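Dimensions and fittings for small furniture, collected for the Nirno parts catalogue. Maintained by Sławomir Czerwiński. Last schema change: September.

## Contents

`units.csv` has 474 rows, one per cabinet, drawer unit or wall box. `fittings.csv` lists handles, hinges and catches, joined on `unit_id`. All lengths are in millimetres, measured with the door closed.

| Column | Type | Notes |
|---|---|---|
| `unit_id` | string | stable between releases |
| `range` | string | Rorkent, Rolham or Mwakyusa |
| `finish` | string | surface colour, not core material |
| `handle_len` | integer | blank if no handle |
| `hinge_side` | L / R | seen from the front |

`finish` records the face of the panel only. Cut edges are often paler than the face and go in `edge_colour`. Handle colour is a separate field — a white bar on a walnut-brown door is entered as `white`, `walnut`.
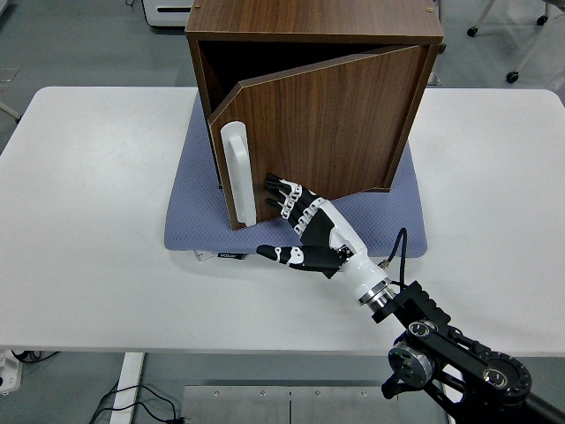
## Known problems

- 40 Rolham rows have no `hinge_side`. The old paper sheets did not give it.
- `handle_len` was rounded to the nearest 10 before version 6. Values of 140 in older rows may be off by up to 5.
- Mwakyusa wall boxes use overall depth, including the back rail. The other ranges leave the rail out.

## Loading

Files are UTF-8, comma-separated, with a header row. Read `unit_id` as text — leading zeros matter.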